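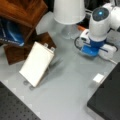
2 min read · thread by Ozan Ekinci · 13 February 2025

1/ Since last week I compare two grippers on the same arm: the Nedia with flat fingers and the Wevoteck with soft pads. I want to write down what I learned before I forget it.

2/ The arm stays clamped at the table edge, in one place for both. I moved the clamp once between tests and lost a whole morning of results, so please mark your position with a pencil.

3/ Test objects are simple. The small white cube is the easy one. The flat white block leaning on the dark wood is the difficult one, as the fingers must come from the side and the angle changes a little each time I put it back.

4/ Cube, 500 picks each. Nedia dropped it 3 times. Wevoteck dropped it 52 times, nearly all in the first evening, when I had the closing force too low. I have not repeated that part yet, so do not read too much in it.

5/ With the flat block I prefer the soft pads. The flat fingers touch one edge first and the block turns before they are closed. A slower approach helps, but then one cycle becomes very long.

6/ Controller: I went back to the old Lehtinen. The newer one has nicer menus, but it forgets the tool offset after a restart and I must teach it again.

7/ Cables are still my weak point. If the loop near the clamp is too short, it pulls when the base turns fully. Leave more than you think.

8/ The log has 3,957 lines now and I am cleaning it. @Hidside asked for the raw file, I will send it when the column names are in English.

9/ Next is the overhead camera. I hope to have it mounted in April.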